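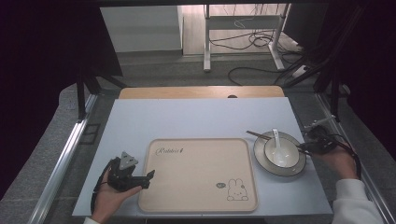 ## 4. Washing crockery and trays in the Guna dishwasher

Read this section before the first load. The quick-start card says the Guna "cleans everything in one go". Our own trials at Fesness were less flattering, and the steps below follow the trials.

### 4.1 Sorting

1. Scrape plates and bowls. The brochure claims you can skip this. You can, if you like cleaning filters.
2. Put anything with a printed picture or logo to one side. "Dishwasher safe" on the base often refers to the glaze or the plastic and says nothing about the print.
3. Check trays for a heat marking. If there is none, wash the tray by hand in warm water with a soft cloth.
4. Keep chopsticks and other thin items for the closed cutlery box. They slip through the open basket and can stop the lower spray arm.

> **Caution:** Do not wash lacquered or bare wooden items on any programme, including Gentle. Gentle is shorter than Normal but very little cooler.

### 4.2 Loading

1. Load the lower rack first, with plates facing the middle.
2. Tilt bowls so that water can run off the foot. Bowls set level come out holding a puddle.
3. Lay ceramic spoons face down on the upper rack. Do not stack them, whatever the drawing on the door shows.
4. Leave a gap of 4 cm under the upper spray arm and turn the arm by hand. If it touches anything, reload.

The upper rack is sold as holding 20 bowls. Hilde Van Wijk tried it with ordinary rice bowls and got 12 in before they began to shield one another. Plan on the lower number.

### 4.3 Choosing a programme

| Programme | Use for | Minutes |
|---|---|---|
| Gentle | Glasses, thin china | 93 |
| Normal | Daily crockery | See door label |
| Auto | See note | Varies |

**Note:** Auto is meant to judge how dirty the load is. We ran the same load twice and got two different lengths. Until Kutby explains how it decides, use Normal.

### 4.4 Unloading

1. Wait for the door to release by itself.
2. Empty the lower rack first, so drips from above fall on nothing.
3. Dry the rims of bowls with a cloth. The "Extra Dry" button did not change this in our tests.

Faults with the door release go to Wouter De Graaf, with the code shown on the display.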